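Wk 5 handout – natural light & ceilings
Intro to Interior Lighting, T. Sethi
Mar 1, 2023

Carry over from last time: reflectance. Share of light a surface sends back. White paint high, brick low, dark carpet terrible. Get this straight before the problem set, half of you had it upside down.

Ceilings
– biggest uninterrupted surface in most rooms, nothing parked on it
– white + matte = spreads light. White + gloss = you see the lamps in it
– high ceiling: light travels further, gets more even, but less of it at desk level. Trade off!
– low ceiling: bright patches under fittings, gloomy between

Mostyn case (reading, p. 84). Old print works turned into offices. Ceiling painted out white, lamps left alone. Desk readings before: 27 footcandles at the back wall. After: better, see Farooqui's table. She measured in October, overcast, so dont compare straight across with the Hulton numbers, those were summer.

Glare. Two kinds – discomfort and disability. Discomfort = annoying, you squint, you move your chair. Disability = you cant see the thing. Exam will want both with an exmaple each.

Daylight factor: inside level over outside level, times 100. Overcast sky only. Ehsan's worked answer is on the course page, uses 661 for outside (low, fine, it's winter).

To do
– read Kushnir ch. 3, skip the bit on skylights
– problems 1 to 6
– bring a tape measure next time, we are doing the Drimcombe room
– Yu-na has the spare light meters, sign for them 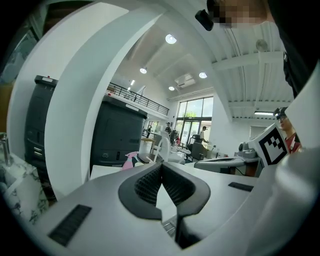 Fig. 1. Bright workspace, high white ceiling.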